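Somebody forwarded me the new Prurdale guide to good practice for picking cells, and I read the whole thing on Tuesday night, which says something about my week. It runs to 169 pages. The word "robust" shows up early and never leaves.

My quarrel is with the section on reporting results. Prurdale wants every lab and integrator to publish a single pick rate, measured over at least 20 emptied bins, with the parts "randomly arranged." There's no line on what random means. Do you shake the bin? Tip the parts in from a bucket? Let whoever is standing closest drop them in by hand? I've watched all of these done and they give very different piles. A person placing parts by hand leaves gaps, even when told not to, and a gripper loves a gap.

The Domínguez checklist, which half the field still uses and which fits on one sheet, at least makes you write down how the bin was filled and who filled it. Prurdale dropped that line. I'd like to know why and I don't expect to find out.

Then there are the walls. Any pile gets easier or harder depending on how much of it leans on a side, and the guide gives parts near a wall one paragraph, mostly about collision speed. Go look at a bin that has been in use for a while.

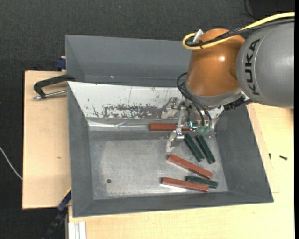

Six blocks, all on the right side of the bin. Look at the paint on the far wall, too.

Would a layout like that count as random under the new rules? As far as I can tell, yes. So would six blocks spread evenly with a hand's width between them, and the two would go into the same column of the same table.

The fixturing rules bother me less, but they're odd. Bins are to be "permanently located," and clamps are allowed only during commissioning. I've used clamps on bins for years. What matters is whether the bin is in the same place at the end of the run as it was at the start, and you can check that with a ruler. A bolted bin on a flexing table will pass the rule and still ruin your numbers. I also searched for anything about keeping loose hardware off the work surface – screws, washers, the usual – and found one sentence in an appendix on cleaning.

People will say a flawed standard beats having none. Maybe. Stetodier is already quoting its score in sales material: 1,188 picks without a miss, "per Prurdale." Fine, but of what, from where, and how full was the bin? The guide doesn't make them say, so they don't. Lenov put out a lower number with the full fill procedure attached, and I trust that one more, and I'd bet it loses them customers.

Comments on the draft are open until the end of September. The form gives you 10 boxes and none of them is for the definitions section, so I put mine in the box marked "Other." If you run a cell and have an opinion about what random means, put yours there as well.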